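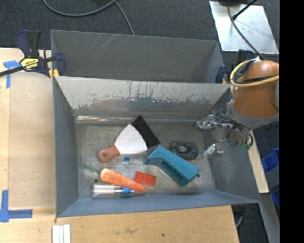
26 February 2023

Plestik villain bible, working notes, second pass on McPhee

Went back through the scripts for season two to settle what McPhee is, because the character page and the episode summaries disagree. The page calls him the main villain. The summaries treat him as a rival who turns up, loses, and leaves. Both are partly right and we need one version before Naima Badawi starts on the model sheets.

What the scripts say:

McPhee first appears in episode 13, in the Lukville harbor story. He has no lines. He is only called "the tall one" until episode 15, when Clonton uses his name. The character page has his first appearance as 15. Changed it to 13, with a note that the name comes later.

He has three forms. The small form (fox ears, scarf) is the one the kids meet. The middle form is on screen once, for a few seconds, during the bridge fight. The big form is the one on all the old poster sketches, with the horns and the broken mask. Farzana Bukhari's drawings for the big form have the mask crack on the left side. The storyboards have it on the right from the bridge fight on. I asked her and she says left is correct, and the boards were flipped for one shot and then everyone copied that shot. Left it is. Boards need fixing, I have not started.

The turn. In the outline he changes sides after Clonton takes his scarf. In the final script it happens a full episode earlier, when he lets the ferry go. I prefer the ferry. It is quieter and it means he has already decided by the time he loses the scarf. Naima thinks younger viewers will miss it. Possible fix: give him one line on the dock. Tried four versions this morning and didn't like any of them. Shortest was "Go on, then." Keeping that as a placeholder.

Power level. The old card set lists him at 1000 in the big form, same as Clonton, and then Clonton beats him without much trouble. Either the cards are wrong or the fight is. We can't reprint the cards, so the fight should be closer. Suggest McPhee wins the first exchange and the mask breaks when he hesitates. That also gives us a reason for the crack, which the script never explains.

Name origin. The page says the name comes from the lighthouse keeper in the first Lukville story. I can't find that anywhere in the scripts. Farzana remembers it from a pitch meeting in August but nothing was written down. Marked it as unconfirmed. If it's true the keeper should have the same scarf, and at present he has no scarf at all.

Voice. Small form and big form have different actors in the rough recordings. Middle form only grunts, and I can't tell which of them it is. Need to check the session sheets.

Length of the villain file is now about 43 pages, too long for what it is. The Clonton section repeats the harbor story twice. Will cut the second telling and point back to the first.

To do:
Fix the mask side on the boards from the bridge fight onward
Send Naima the three forms side by side, same scale
Dock line, ask Farzana for a try
Session sheets for the middle form
Decide if McPhee stays under "villains" or moves to "others." For now he is listed in both, and the index breaks when I do that, so it has to be one

Stopped at the start of the Clonton section. Next entry picks up from the ferry.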